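Setting Up and Maintaining the Hand-Held Gripper Pair
Leif Eyvindsson, Urnalis bench notes

These notes cover finger pads, pivots and the closing check for the two-handed Lekton set. Do the left unit completely before opening the right one. Parts from the two units look alike but wear differently, and mixing them will spoil the check at the end.

You need a hex driver, a lint-free cloth, isopropyl alcohol, a feeler gauge and the log sheet.

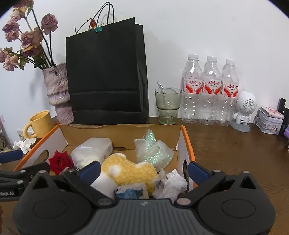
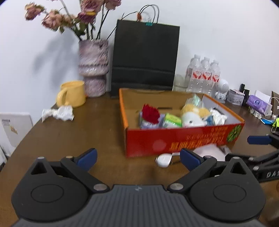 Both views: pads fitted, fingers apart, open cardboard box of mixed small items on the table.

1. Power and storage
Stop any recording and wait for the write light to go out. Unplug the cable at the grip end first. If the card is more than half full, copy it off before going further.

2. Pads
Wipe each pad with alcohol and let it dry for 8 minutes. Look along the edge against a light. Replace the pad if the face is glazed or a corner has lifted. Pads are changed in pairs, never singly.

To remove one, peel from the tip toward the pivot. Scrape off old adhesive with a plastic blade – metal will score the finger. Press the new pad down for 50 seconds and leave it overnight.

3. Pivots
Hold the housing and try to rock each finger sideways. There should be no play you can feel. If there is, tighten the pivot screw an eighth of a turn and try again. A pivot that needs more than two of these corrections has a worn bushing and goes back to Stulholm.

Lint collects behind the linkage arms, mostly after sessions with plush or tissue. Blow it out from the housing side. Do not oil the links.

4. Closing check
Squeeze the trigger slowly until the pads meet. They should touch along the full face at the same moment. If the tips meet first, loosen the linkage screws, close the fingers on the gauge block and retighten. Open and close 40 times and check once more.

5. Test picks
Set out a box of soft, thin and slippery items. Take each one out and put it back, first with the left unit and then with the right. Tissue and clear film show up a bad pad sooner than anything solid. A plush toy will hide a fault, so don't finish on one.

6. Log
Write down the unit number, pad batch and any screw you moved. Full service is due every 400 sessions, or each May if the count has not been reached. The Lukoševičius gauge block goes back in its case with the cloth around it.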